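Unit 5: Player registration and the loan system

These notes go with the second session on squad building. Read them before the seminar and bring your copy of the Filtavwood case.

A club does not own a player. It holds his registration, and a transfer is the sale of that registration together with a new contract for the player. Two agreements are needed: one between the clubs and one between the buying club and the player. Either can fail while the other is settled.

A loan moves the registration for a fixed period. The parent club keeps the long contract and usually pays part of the wages. In the Filtavwood case the split was agreed late, and the player missed 2 matches while the forms were corrected.

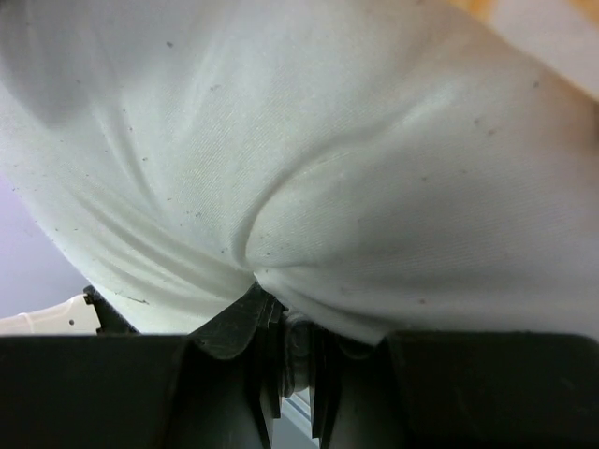
Peter Hallam

Options and obligations

An option to buy lets the borrowing club decide at the end of the loan. An obligation commits it from the start, often once a condition is met, such as a number of appearances. Students mix these up every year. In the Pastutby exercise the obligation starts after 9 league starts, and substitute appearances do not count. Check the wording of the clause before you work out the fee.

Accounting

A fee paid for a player is spread over the length of his contract. If he is sold early, the part not yet written off is set against the price. A club may therefore refuse an offer that looks fair to supporters, as it would show a loss in that year's accounts.

For the seminar

Work out the remaining book value for the Listirex player at the end of each season of his 5-year contract. Then say what the lowest acceptable offer would be in May of the second season. Show your working. Answers go in the Obi folder as usual.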